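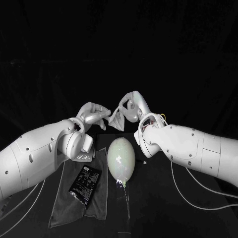

From: Yetunde Okeke
Date: 2019-02-15
Subject: Re: [rulon-users] Right hand drops pinch after a while

Kinyua wrote:
> We lose the pinch on the right hand partway through the cloth task.
> Thumb and index just relax and the cloth goes down. No error on the
> console, the arm carries on as if it still has it. Left hand is fine.
> Is this the grip timeout? Ours is set to 90.

It isn't the timeout. We had the same thing at Ovthorpe with the Drorkach build, and raising the timeout from 90 to 200 changed nothing.

In our case it was the connector inside the right wrist. With the wrist rolled in past 69 degrees the harness pulls on the plug and the finger drive loses power for a moment. The controller restarts the hand but doesn't report it, so the arm keeps following its path. We found 4 restarts in the hand log from one afternoon — none of them in the main log.

What to check:

Power down at the supply before you touch the wiring. The software stop leaves the hand powered.
Open the wrist housing and push the plug home. Ours looked seated and wasn't.
Roll the wrist by hand through its full range and watch the harness for tension.
Look in the hand log for "init" lines after startup.

We rerouted the harness with more slack in June and haven't seen a drop since. The missing error is a separate bug and still open in Rulon. Until it's fixed I would keep people's hands off the table while the arms are live.

Can you post your hand log?

Yetunde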